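Karppinen is a self-defense system taught mainly in the town of Travbridge. Its promoters describe it as a complete fighting method, a claim that rests almost entirely on their own course material. There are seven grades, and the first three can be earned at a single October camp.
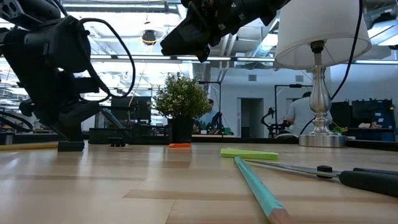
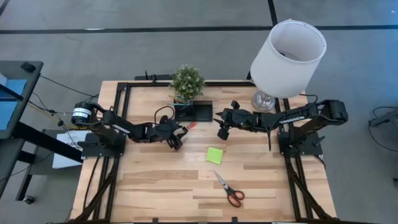
How long does it take to become an instructor?

The school's handbook says five months, with no earlier training required. Rival clubs usually ask for years.

The Dralano club, which split from the school, dropped the grades but kept the drills. Promoters say over 568 students have passed the basic course. No list has been published, and the figure does not separate new students from repeat ones. Claims that the knife defenses work under pressure have not been tested outside the school.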